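Shape Blocks on a Wooden Board: Our Spring Project Report

Filed under: Student Work > Making and Materials > Play and Learning

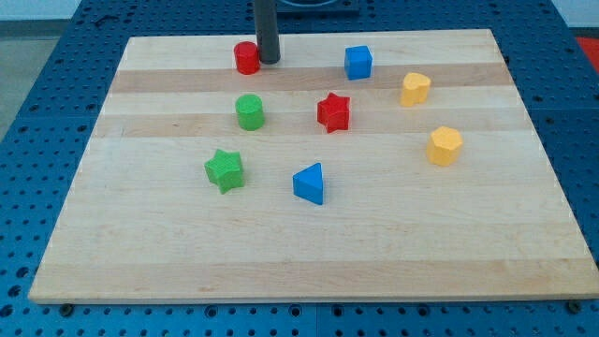 Fig. 1. The blocks scattered on the striped board, on the blue table.

We chose this project in April, when our group (we called ourselves Candent, after a long afternoon of worse suggestions) was asked to look closely at an everyday plaything and write up what we learned. Shape blocks seemed almost too simple, and a few of us had been hoping for something grander, but we grew very fond of them!

What we wanted to find out was how the surface underneath changes the way people play. Most of us remembered tipping blocks out on a carpet, where they lean and roll under things, and we wondered whether a proper board would make any difference. Ours has strips of pale wood with a couple of darker tan bands running across it, and we spent rather longer than we should have admiring the grain. The blocks come in red, green, blue and yellow, and there are cylinders, a cube and stars among them.

We invited 16 children from the Flirari after-school club to try the blocks on two surfaces, the board and a patterned play mat lent to us by the Bendix toy library. Each child had as long as they liked, and altogether we wrote down 680 separate moves, which filled two notebooks and a good part of a third. A "move" meant picking a block up and putting it down somewhere else – we argued about nudges for most of one lunchtime and in the end left them out.

The children sorted by colour far more often on the board than on the mat. We think the plain, pale wood made the colours easier to pick out, although the mat was also softer and that may have mattered too. Several of the younger ones used the darker bands as roads or rivers and lined their blocks up along them, something none of us had planned for and all of us enjoyed watching. The star was the favourite by a long way, and it was usually the first thing anyone reached for.

If we did it again we would bring a plain mat as well as the patterned one, and we would keep the sessions to 40 minutes, as everyone was tired and a bit silly by the end (us included). We would also like to try a board without any bands, to see where the roads go then.

Comments (3)

samir_workshop: Lovely write-up. Was the board oiled or left bare?

Greenbench: My two do the road thing on our kitchen floorboards. Nice to see it in a report!

tilly_p: I'd have counted the nudges.

We use cookies to remember your settings. Accept | Manage choices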